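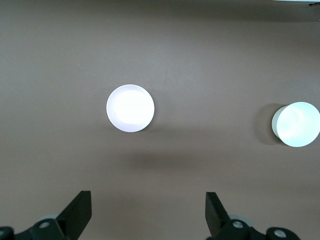
Wrist camera view, fingers open, white cylinder ahead of the gap.

Pre-run checklist, Pillham bench, with my comments
Sun 23 October, filled in by me, second pair of eyes Hinata Wada

1. E-stop pressed and released, arm drops out and comes back. OK. Do it with your own hand, please, don't take the last person's word for it!

2. Finger screws. OK. I put the driver on each one (they'd worked loose in March and we blamed the grasp model for a week — sorry, Higinio).

3. Tabletop wiped. OK, though I'd do it again after lunch.

4. Lighting. PASS WITH COMMENT. The lamp still burns out the tops of the white pieces, and the centre estimate wanders when it does. Our method finds the rim first and only then picks an approach, so a washed-out middle matters less than it did with the old Grorora routine, but I'd like the lamp lower all the same.

5. Approach speed capped at 40 mm/s for the first 7 trials. OK. After that you can go up to 100 if Hinata's happy.

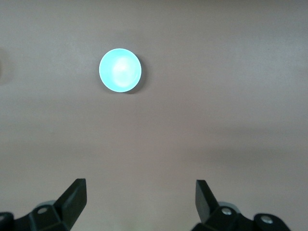

6. Stop short before closing. OK. The arm should pause well back from the piece and check its estimate again, and this is the step I'd fight for if anybody wanted the cycle quicker. Over 1054 logged trials the second check cut our finger knocks more than any change to the model did (Higinio Bermúdez has the table, ask him nicely).

7. Hands clear, guard shut. OK.

8. Log folder named properly. FAIL, my fault, fixed now.

Comments to the Powell room bench book, please. Back to top

Related
Rim-first grasping: short write-up
Stostell bench: monthly inspection
Lamp height and centre error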